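Visit to the Trasance Textile Care Centre, Ultinville

Report of the Wednesday visit

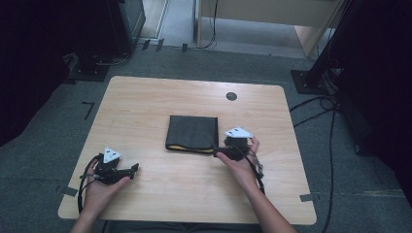 Folding table, with a dark grey item folded, a strip of yellow lining showing.

Members were received at the east entrance and taken first to the sorting hall. The building dates from 1888 and was formerly a grain store. The centre handles 800 items on an ordinary day and up to 1000 before public holidays.

Folding was of particular interest. Lined articles are folded to a flat, roughly square shape, which suits the shelving in the dispatch room. Members asked whether heavier fabrics were treated differently and were told that the same fold is used for all but blankets.

The visit closed with tea in the upper office. Copies of the centre's folding guide may be requested from the secretary.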